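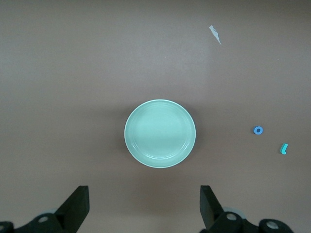

로봇 동아리 과제, 시연 2000개를 모으면 정말 해결되나요?

분류: 로봇·자동화 > 학교 동아리 / 대회
작성일 2018-07-12

Wenche Rønning

안녕하세요. Bollmont 로봇 동아리에서 그리퍼 과제를 맡은 조의 조장입니다. 비슷한 과제를 해 보신 분께 여쭤보고 싶어서 글을 남깁니다.

과제는 단순합니다. 책상 위에 둥근 민트색 접시를 하나 두고, 그 주변에 흩어 놓은 작은 폼 글자들을 로봇이 집어서 접시에 담으면 됩니다. 글자는 파란 O와 청록색 소문자 l을 씁니다. l은 한쪽 끝이 살짝 휘어 있어서 저희끼리는 지팡이라고 부릅니다. 사람이 조종해서 보여 준 동작을 학습시키는 방식이고, 손목 카메라 영상만 입력으로 씁니다. 고정 카메라는 예산에서 잘렸습니다.

지금까지 시연을 600개 모았습니다. 키트를 공급하는 Varnell 안내서에는 이 정도 작업이면 그걸로 충분하다고 적혀 있습니다. 그런데 해 보면 O는 그럭저럭 집는데 l은 거의 못 집습니다. 손가락이 글자 옆을 스치고 지나가거나, 집기 직전에 멈춰서 가만히 있습니다. 접시를 왼쪽으로 옮기면 O도 안 됩니다. 어떤 날은 잘 되고 어떤 날은 하나도 안 되는데, 조원들은 잘 된 날 영상만 골라서 발표 자료에 넣자고 합니다. 저는 그게 영 내키지 않고요.

지도 선생님은 데이터가 모자라서 그렇다, 2000개까지 모으면 해결된다고 하십니다. 대회는 8월이고 로봇을 쓸 수 있는 시간은 오후밖에 없습니다. 방학을 거의 다 조종기 잡는 데 써야 한다는 뜻입니다. 그래서 궁금한 것은

- 시연을 세 배 넘게 늘리면 정말 나아지는지
- 아니면 지금 방식에 다른 문제가 있는 건지
- Zandeo에서 파는 학습 도구로 바꾸면 달라지는지 (다른 학교가 이걸로 성공률이 확 올랐다고 자랑하던데 저는 반쯤만 믿습니다)

참고로 시연은 조원 네 명이 돌아가면서 찍었고, 시작 자세는 늘 같습니다. 손가락을 벌린 채 접시를 내려다보는 높이에서 출발합니다. 평가는 물건을 대충 흩어 놓고 되는지 보는 식이라 제대로 된 표가 없습니다. 이 점은 저도 찔립니다.

Marit Wikström

대학에서 조교로 있으면서 같은 종류의 과제를 두 학기 봐 줬습니다. 길어지겠지만 적어 봅니다.

먼저 '2000개면 해결된다'는 말은 근거를 물어보셔야 합니다. 그 숫자가 어디서 나왔는지 설명할 수 있는 사람이 없다면 그냥 둥근 숫자입니다. 안내서의 600개도 마찬가지입니다. 무엇을, 어느 범위에서, 몇 번 시험해서, 몇 번 성공했는지가 안 적혀 있으면 저는 그 문장을 광고로 읽습니다. 안내서를 쓴 사람이 소문자 l을 집어 봤을 것 같지도 않고요.

더 모으기 전에 이미 모은 것부터 보세요. 600개의 첫 장면만 뽑아서 한꺼번에 늘어놓으면 됩니다. 제가 봐 준 조들은 열에 여덟쯤이 여기서 말이 없어졌습니다. 접시는 늘 가운데 근처에 있고, 글자는 늘 조종하는 사람의 오른손 쪽에 놓여 있고, 책상 왼쪽 절반은 처음부터 끝까지 비어 있습니다. 사람은 아무 데나 놓는다고 생각하면서 편한 데다 놓습니다. 접시를 왼쪽으로 옮기면 O도 안 된다고 하셨으니 같은 경우가 아닐까 의심합니다. 그렇다면 같은 버릇으로 1400개를 더 찍어 봐야 오른쪽에서만 조금 더 매끄러워집니다.

l이 안 되는 건 따로 봐야 합니다. O는 고리라서 손목이 어느 각도로 내려가도 대강 잡힙니다. l은 길쭉해서 손목을 돌려야 하는데, 네 분이 돌리는 방향이 제각각일 겁니다. 비스듬히 누운 l을 어떤 사람은 시계 방향으로 맞추고 어떤 사람은 반대로 맞춥니다. 둘 다 사람 눈에는 맞는 동작이지만 단순한 모델은 그 중간을 배우기 쉽습니다. 글자 옆을 스치는 증상과 잘 맞습니다. 물론 영상을 못 봤으니 추측입니다. l 시연만 골라서 조원별로 손목 회전값을 그려 보시면 한 시간 안에 맞는지 틀리는지 알 수 있습니다.

직전에 멈추는 증상은 시연에 멈칫하는 구간이 많을 때 저희도 겪었습니다. 조종하는 사람이 위치를 재느라 허공에서 기다리는 시간까지 다 녹화됩니다. 그 구간을 잘라 내고 다시 학습시켰더니 저희 쪽은 줄었습니다만, 한 조에서만 해 본 거라 세게 주장하지는 않겠습니다.

제가 권하는 순서는 이렇습니다.

1. 평가표부터 만든다. 책상에 연필로 위치 15곳을 표시하고, O와 l을 각각 그 자리에 놓고, 글자의 각도도 미리 정해 둔다. 성공의 정의도 적는다. 접시 테두리에 걸친 것은 어느 쪽인지 지금 정해야지 나중에 정하면 꼭 유리한 쪽으로 정하게 됩니다.
2. 지금 모델을 그 표로 시험한다. 나쁜 점수가 나와도 그대로 적는다.
3. l을 집을 때 손목을 돌리는 규칙을 하나로 정하고, 접시 위치는 표에서 뽑아서 놓는다.
4. 그 규칙으로 조금만 더 찍고 같은 표로 다시 시험한다. 점수가 움직이면 계속 찍고, 꿈쩍도 안 하면 멈추고 다른 데를 본다.

책상도 치우고 찍으세요. 찢어진 종잇조각 같은 게 녹화 중에 굴러다니면 어떤 영상에는 있고 어떤 영상에는 없게 됩니다. 그게 원인일 가능성은 낮게 보지만, 나중에 원인을 찾을 때 의심할 거리가 하나 느는 건 귀찮습니다.

잘 된 날 영상만 발표에 넣자는 이야기는 반대하시는 게 맞습니다. 심사하는 사람이 접시를 한 번 옮겨 보라고 하면 끝입니다. 저라면 꼭 그렇게 시킵니다.

Forsberg동아리선배

그냥 Zandeo 쓰세요. 우리 때 그걸로 바꾸고 바로 됐음. 데이터도 별로 안 모았고 설정도 기본값 그대로 썼어요. 조종 연습할 시간에 도구를 바꾸는 게 빠릅니다. 그리고 l 같은 건 어차피 어려우니까 대회 규정에서 글자를 고를 수 있으면 동그란 것만 고르세요. O랑 Q 같은 거.

 댓글 / Wenche Rønning
 글자는 주최 측에서 정해 줘서 못 고릅니다. 바꾸기 전이랑 바꾼 후를 같은 위치에서 비교해 보셨나요? 몇 번 중에 몇 번 성공했는지도 궁금합니다.

 댓글 / Forsberg동아리선배
 세어 보진 않았는데 눈으로 봐도 확실히 나았어요. 로봇 팔 나사도 그때 같이 조였고 카메라도 새 걸로 갈았고.

 댓글 / Marit Wikström
 그러면 도구 덕인지 나사 덕인지 카메라 덕인지 알 수가 없는데요. 도구가 나쁘다는 말은 아닙니다. 써 본 적이 없어서 좋다 나쁘다 말할 처지가 아니고, 다만 이 이야기만 듣고 예산을 쓰지는 마시라는 겁니다. 체험판이 있으면 지금 있는 데이터를 그대로 넣고 같은 평가표로 돌려 보세요.

별보는납땜

위에 길게 쓰신 분 말에 대체로 동의하는데 하나는 생각이 다릅니다. 데이터를 늘리는 게 소용없다는 식으로 읽힐까 봐 적습니다. 저희 조는 위치를 골고루 섞어서 더 찍으니까 확실히 올라가긴 했습니다. 단지 선생님이 말한 개수에 한참 못 미쳐서 더는 안 올라갔고, 그 뒤로는 찍는 사람만 지쳤습니다. 지친 날 찍은 시연은 나중에 거의 버렸고요. 몇 개가 답이라고 처음부터 정해 두는 건 저도 안 믿습니다.

그리고 손목 카메라만 쓰신다니 하나 확인해 보세요. 저희는 그리퍼가 내려가면서 손가락 패드가 물체를 가리는 순간이 있었습니다. 저장된 영상을 사람이 보고 글자가 어디 있는지 못 짚겠으면 모델한테도 어려운 문제라고 봐야죠. 출발 높이에서는 잘 보이니까 다들 그냥 넘어갑니다. 마지막 구간만 천천히 돌려 보시길. 저희는 접근 각도를 조금 바꿔서 가려지는 시간을 줄였는데, 그러고 나니 앞에 찍은 시연하고 안 맞아서 상당수를 다시 찍었습니다. 할 거면 일찍 하세요.

조명도 의심해 볼 만합니다. 잘 되는 날과 안 되는 날이 갈린다고 하셨는데, 오후에 창으로 빛이 들어오는 방인가요? 매끈한 책상은 빛이 번지는 자리가 시간마다 바뀝니다. 저희는 커튼을 치고 비교했더니 별 차이가 없어서 괜한 걱정이었습니다만, 방마다 다를 테니 하루만 해 보세요.

작성자 추가 글 / Wenche Rønning

답변 감사합니다. 첫 장면을 전부 뽑아서 늘어놓아 봤습니다. 접시가 책상 왼쪽에 놓인 시연이 한 건도 없었습니다. 네 명이 다 골고루 놨다고 우겼는데 저도 그중 한 명이었습니다.

손목 회전값은 아직 절반만 그렸고, 지금까지로는 저와 다른 조원 한 명이 반대로 돌리는 것까지 확인했습니다. 이게 l 문제의 원인인지는 다시 학습시켜 봐야 알 것 같아서 아직 결론은 안 내렸습니다. 방에는 창이 있고 커튼은 없습니다. 조원이 집에서 천을 가져오기로 했습니다.

선생님께는 평가표를 먼저 만들겠다고 말씀드렸더니 그것도 하고 2000개도 모으라고 하십니다. 점수가 나오면 그걸 들고 다시 얘기해 보겠습니다. 접시 테두리에 걸친 글자는 실패로 치기로 정했습니다.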